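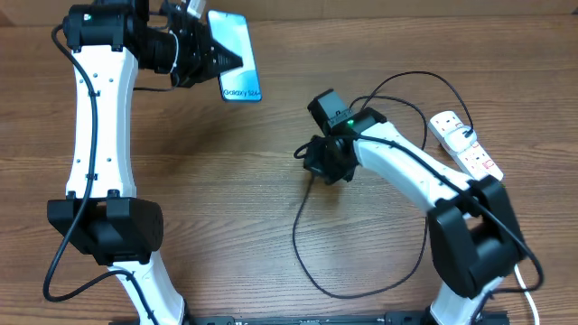
Topic: Parallel plates or angled fingers for holding a phone?

tdwivedi
Hello all. I am testing fingers for our two arm setup and I would like to hear from people who did this before. The task is to hold a phone upright at its long edge so that the head camera can see the screen. Now the left arm has the phone, a Galaxy S24, and the right arm waits for its turn.

I compared two finger sets, both printed by Potgieter. Set A is flat plates with thin rubber. Set B is the angled fingers with the small groove. With set A the phone rotates slowly when the wrist turns more than 145 degrees. With set B it does not rotate, but the finger covers a part of the screen corner, and my detector does not like this. I made 9 trials with each set. Set A lost the phone 3 times, set B never.

Which one would you keep?

Anathi_M
Keep B and move the grasp point lower. The corner is not so important if you only read the middle of the screen.

pieterm
I don't agree with Anathi. If you hand over the phone to the second arm, the groove is a problem. The phone must leave the groove in a straight line, and these arms are not so exact at full reach. We had the Junisix fingers with a groove and every handover became a small fight. Flat plates with better rubber is my answer.

Also, what current limit do you have on the gripper motor? Maybe your set A is only too weak.

tdwivedi
Pieter, I left the limit at the default of the Pavodlow controller. I was afraid to break the glass, so I did not touch it.

pieterm
Then the comparison is not fair to A. Raise it in small steps and repeat.

shamimq
Be careful with small steps also. The side buttons are on the edge of the phone. In January I raised the force on my rig and the gripper pressed the power button for a long time. I searched for the software bug one full afternoon before I understood.

Anathi_M
Ha, same for me but with volume.

Pieter, for the handover I see your point. But he wrote that the task is to hold and show. He did not ask for handover.

pieterm
He has a second arm with an empty gripper near the middle of the table. For me this is a handover setup.

tdwivedi
You are both right a little. Handover is planned, but later. First I need stable holding.

riaan_n
One thing apart from fingers: look at your cable on the right wrist. It makes a very wide loop over the table. When this arm moves to the left I think it will pull, or it will go in front of the camera. I tie mine along the link with soft straps and leave some slack at the elbow only. I would do this before more trials, the cable can change your numbers too.

tdwivedi
Thank you Riaan, I will do it today. I have straps from Prikunia somewhere.

tdwivedi
Update. I tied the cable and raised the limit two steps. Set A now holds better, one slip in the same number of trials. The power button is not pressed because I grip below it. Set B I will test again with the lower grasp point from Anathi.

Anathi_M
One slip is still one phone on the floor :) I stay with B.

pieterm
Which rubber do you use on A? If it is the smooth one, try silicone with a pattern.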